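Version de mai. Remplace la livraison précédente, dont la colonne `stade` était décalée d'une ligne à partir de la troisième saison.

# coupe-gokelside

Résultats et feuilles de match de la Coupe de Gokelside, compétition de football amateur à élimination directe. Le jeu couvre 11 saisons, tours préliminaires compris, soit 455 rencontres. La composition des deux équipes est complète pour 356 d'entre elles ; pour les autres, seuls le score, le lieu et le tour sont garantis.

## Fichiers

| Fichier | Contenu |
|---|---|
| `matchs.csv` | une ligne par rencontre |
| `compositions.csv` | une ligne par joueur et par rencontre |
| `clubs.csv` | identifiant stable, nom courant, anciens noms |
| `alias.csv` | graphies relevées dans les sources, avec renvoi vers `clubs.csv` |

Encodage UTF-8, séparateur point-virgule, fins de ligne Unix. Les champs vides sont réellement vides : ni `NA`, ni `0`.

## Champs de `matchs.csv`

- `id_match` : saison, tour et numéro d'ordre, séparés par un tiret
- `tour` : `P1`, `P2`, `T1` à `T4`, `DF`, `F`
- `dom`, `ext` : identifiants de club
- `b_dom`, `b_ext` : buts à la fin du temps réglementaire
- `prol` : `1` si prolongation, sinon vide
- `tab_dom`, `tab_ext` : tirs au but
- `stade` : terrain effectif, pas celui du club recevant
- `rejoue` : `id_match` de la rencontre initiale, le cas échéant

Les buts de prolongation figurent dans `bp_dom` et `bp_ext`. Ils ne sont pas cumulés avec `b_dom` et `b_ext`. Pour obtenir le score final :

```
final_dom = b_dom + (bp_dom ou 0)
final_ext = b_ext + (bp_ext ou 0)
```

## Noms de clubs

Le fichier `alias.csv` contient plus de 107 graphies. Le cas le plus lourd est celui de Bendura, inscrit successivement comme Bendura Athletic, Bendura Town et Bendura Town & District. Il s'agit du même club, avec la même affiliation, et il porte donc un seul identifiant (`BEN`).

Surulano Rovers et Surulano United sont en revanche deux clubs distincts. Le second a repris le terrain du premier après sa dissolution, sans reprendre son palmarès. Toute fusion des deux séries est une erreur, y compris dans les sources imprimées qui la pratiquent.

## Sources et saisie

Les feuilles ont été saisies à partir des programmes de match et des comptes rendus du bulletin de la compétition. La saisie et la relecture des compositions sont de Javiera Orellana. En cas de désaccord entre deux sources sur le score, le bulletin prévaut. Sur l'identité d'un buteur, le programme suivant du club concerné prévaut, puisqu'il corrige souvent le bulletin.

## Limites connues

1. Les remplaçants non entrés en jeu manquent pour les quatre premières saisons.
2. Les minutes de but sont arrondies de manière variable selon le rédacteur ; ne pas calculer de distribution fine à partir de `minute`.
3. Les forfaits sont codés 0-0 avec `statut = F`. Ils doivent être exclus de toute moyenne de buts.
4. Les affluences sont celles annoncées par le club recevant. Aucune n'a été vérifiée.
5. La finale dite « McIver », du nom du stade, a été rejouée. Les deux rencontres sont présentes ; seule la seconde compte au palmarès.

## Licence et corrections

Données sous CC BY 4.0. Les corrections se font par ticket, avec `id_match`, champ concerné, valeur proposée et référence de la source. Un ticket par rencontre. Les demandes portant sur les équipes réserves sont fermées sans suite : leur coupe relève d'un autre règlement et n'entre pas dans ce dépôt.

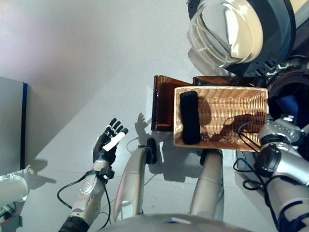
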